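식품과 저장의 문화사
제6강 강의 노트: 포도를 겨울까지 가져가는 법

지난 시간에 곡물 저장고 이야기를 하다가 시간이 모자라 급하게 끝냈지요. 질문을 꽤 많이 남겨 주셔서 반가웠습니다. 쥐와 습기 이야기는 기말 과제 주제로도 좋으니 버리지 말고 공책 한쪽에 적어 두시기 바랍니다. 오늘은 곡물보다 훨씬 까다로운 과일, 그중에서도 포도를 다룹니다. 곡물은 말려서 쌓아 두면 어떻게든 버티는데 포도는 따는 순간부터 시간과 싸움을 시작하거든요. 저는 이 주제를 워낙 좋아해서 해마다 예정보다 길어집니다. 미리 양해를 구합니다.

1. 포도는 왜 기다려 주지 않는가

먼저 간단한 생리학부터 짚고 가겠습니다. 과일은 크게 두 부류로 나눕니다. 수확한 뒤에도 익는 과일이 있고(바나나, 사과, 감이 그렇습니다), 따고 나면 더 익지 않는 과일이 있습니다. 포도는 뒤쪽입니다. 덜 익은 포도를 따서 부엌에 두어도 당도가 오르지 않습니다. 그러니 포도 농가는 나무에서 충분히 익기를 기다려야 하고, 그렇게 기다린 만큼 껍질은 얇아지고 비와 새와 벌의 위험은 커집니다. 어느 농가든 가을 초입에 날씨 이야기만 하는 데에는 까닭이 있는 셈이지요.

수확한 포도가 상하는 길은 여러 갈래인데, 시험 범위로는 두 가지만 확실히 알아 두세요. 하나는 수분 손실입니다. 알보다 줄기가 먼저 마릅니다. 알은 아직 멀쩡한데 줄기가 갈색으로 변하고 바삭해지면 손님들은 오래된 포도라고 생각하고, 그 판단이 대체로 맞습니다. 다른 하나는 잿빛곰팡이병입니다. 이 곰팡이는 낮은 온도에서도 느리게나마 자라기 때문에 냉장고에 넣었다고 안심할 수가 없습니다. 터진 알 하나에서 시작해 옆의 알로 옮겨 갑니다. 옛 농서에서 상한 알을 가위로 솎아 내라고 거듭 당부하는 것도 이 때문입니다.

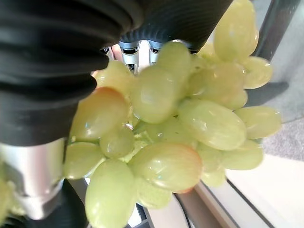 그림 1. 연한 녹색 포도송이.

참고로 껍질에 하얗게 앉는 가루를 농약이라고 걱정하시는 분이 많은데, 과분이라고 부르는 천연 밀랍 성분입니다. 수분이 빠져나가는 것을 늦추어 줍니다. 그래서 저장할 포도는 씻지 않고, 알을 만지지 않고 줄기를 잡아 다루는 것이 오래된 원칙입니다. 저희 할머니도 포도 바구니 앞에서 제 손등을 여러 번 때리셨습니다. 그때는 억울했는데 공부를 하고 보니 할머니가 옳으셨더군요.

2. 말리기, 졸이기, 담그기

가장 오래된 해결책은 포도를 포도 그대로 두지 않는 것입니다. 물기를 빼면 건포도가 되고, 즙을 짜서 졸이면 시럽이 되고, 발효시키면 포도주와 식초가 됩니다. 모두 곰팡이와 세균이 쓸 수 있는 물을 줄이거나 산과 알코올로 환경을 바꾸는 방법입니다. 2강에서 배운 수분활성도 개념을 떠올려 보세요. 꿀이 상하지 않는 이유와 건포도가 상하지 않는 이유는 한 뿌리에서 나옵니다.

건포도를 만들 때 지중해 여러 지역에서는 묽은 잿물에 포도를 잠깐 담갔다가 볕에 널었습니다. 잿물이 껍질의 밀랍층을 흐트러뜨려 물이 빨리 빠져나가게 합니다. 앞에서 과분이 수분을 지켜 준다고 했으니, 말릴 때에는 거꾸로 그것을 없애야 하는 것이지요. 저장하려는 사람과 말리려는 사람이 같은 밀랍을 두고 반대로 움직인다는 점이 저는 늘 재미있습니다. 어떤 지역은 기름을 조금 섞어 쓰기도 했고, 아무 처리 없이 그늘에서 천천히 말린 곳도 있습니다. 그늘에서 말리면 시간은 오래 걸리지만 색이 덜 짙어집니다.

시럽 쪽은 오늘 자세히 다루지 못합니다. 설탕이 귀하던 시절 부엌에서 졸인 포도즙이 맡았던 역할에 대해서는 읽을거리 묶음의 둘째 글을 보시기 바랍니다. 글이 좀 딱딱합니다만 뒤쪽의 조리법 부분은 아주 맛있게 읽힙니다.

3. 생과로 보관하기: 마린 농가의 사례

말리지 않고 싱싱한 그대로 겨울까지 가져가려는 욕심은 어디에나 있었습니다. 우리가 사례로 삼을 마린(Marín) 농가의 장부에는 다락방 저장 기록이 꼼꼼히 남아 있습니다. 이 집에서는 송이에 가지를 한 뼘쯤 붙여 자르고, 그 가지를 물병에 꽂아 선반에 비스듬히 세워 두었습니다. 물에는 숯 조각을 넣어 썩는 것을 막았고요. 한 해에는 물병 173개를 들였는데, 이듬해 봄까지 팔 만한 상태로 남은 것이 41송이였다고 적혀 있습니다. 넷 가운데 하나도 안 되는 셈이니 지금 눈으로는 형편없는 성적입니다. 그래도 봄 포도 값이 워낙 좋아서 장부의 글씨에는 별로 낙담한 기색이 없습니다. 이 부분은 제 짐작이니 답안지에 쓰지는 마세요.

코트소프(Kutthorpe)의 온실 저택에는 이런 병을 꽂아 두는 전용 방이 따로 있었습니다. 창은 작게 내고 벽은 두껍게 쌓아, 온도가 천천히 변하도록 지었습니다. 선반은 병이 기울어지도록 홈을 파 두었는데, 송이가 허공에 매달려 서로 닿지 않게 하려는 것입니다. 닿으면 눌리고, 눌리면 터지고, 터지면 곰팡이가 들어옵니다. 순서를 꼭 기억해 두세요. 단답형으로 자주 나옵니다.

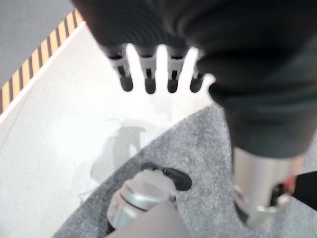 송이를 물병에 꽂아 둘 때 숯 대신 다른 것을 넣어도 되었나요?
소금을 조금 넣었다는 기록이 보이지만, 농도가 짙으면 줄기가 물을 빨아올리지 못해 오히려 빨리 시들었습니다. 그래서 숯을 쓰고 물을 자주 보충하는 쪽이 더 널리 쓰였습니다.

4. 차가운 공기와 기차

물병 저장이 사라진 것은 방법이 나빠서라기보다 경쟁자가 생겼기 때문입니다. 철도가 닿고 얼음 창고가 늘고, 이어서 기계 냉장이 보급되면서 먼 곳의 포도가 제철이 아닌 도시에 도착하기 시작했습니다. 반대 계절의 남반구에서 오는 포도까지 더해지자 다락방의 수고는 값을 받지 못하게 됩니다. 볼함(Wavholm) 항구의 하역 대장을 보면 포도 통의 포장재로 코르크 가루가 적혀 있습니다. 가볍고, 충격을 흡수하고, 냄새를 거의 옮기지 않으니 꽤 영리한 선택이었습니다. 톱밥을 쓴 통도 있었으나 나무 냄새가 배었다는 불평이 대장 여백에 남아 있습니다. 대장의 한 면에는 730통이 들어와 그중 37통이 물러서 반품되었다는 기록이 있는데, 마린의 다락방과 비교해 보면 세상이 얼마나 달라졌는지 느껴지실 겁니다. 물론 저장 기간도 다르고 포장 단위도 다르니 비율만 나란히 놓고 결론을 내리는 것은 위험합니다. 사료를 비교할 때의 조심스러움은 1강에서 귀가 아프게 말씀드렸지요.

오늘날의 생식용 포도 저장은 온도를 영도 가까이 낮추고 습도를 높게 유지하는 것이 기본이고, 여기에 이산화황을 방출하는 패드를 상자에 넣어 잿빛곰팡이를 억제합니다. 이산화황은 많으면 알이 하얗게 탈색되고 맛이 변하며, 민감한 분에게는 해가 될 수 있습니다. 그래서 농도를 낮추거나 포장 필름으로 대신하려는 연구가 이어지고 있습니다. 이 대목은 다음 시간에 외부 자료와 함께 더 보겠습니다.

5. 집에서 해 보는 관찰

과제라고 하면 부담스러우실 테니 관찰이라고 부르겠습니다. 같은 날 산 포도 한 송이를 둘로 나누어, 한쪽은 씻어서 물기를 닦고 한쪽은 씻지 않은 채로 각각 종이를 깐 통에 담아 냉장고에 넣어 보세요. 매일 저녁 같은 시간에 줄기 색과 알의 탄력을 짧게 적습니다. 줄기가 갈색으로 바뀌기 시작한 날, 첫 물러짐이 나타난 날을 따로 표시해 두면 좋습니다. 중간에 드시고 싶으면 드셔도 됩니다. 다만 몇 알을 먹었는지는 적어 주세요. 작년에는 관찰 사흘째에 표본이 전부 사라진 조가 있었습니다.

기록지는 볕토프(Wotov) 묶음 뒤쪽에 끼워 둔 양식을 쓰시면 됩니다. 워토프 마을의 건포도 협동조합이 쓰던 품질 점검표를 제가 우리말로 옮겨 손본 것인데, '줄기의 푸름'이라는 항목 이름이 예뻐서 그대로 두었습니다.

제출은 금요일 오후 다섯 시까지 연구실 앞 상자에 넣어 주세요. 손글씨도 괜찮습니다. 다음 강의는 사과 저장고와 지하실 건축이고, 읽을거리는 셋째 글의 앞 절반입니다. 도면이 많아 생각보다 빨리 읽힙니다.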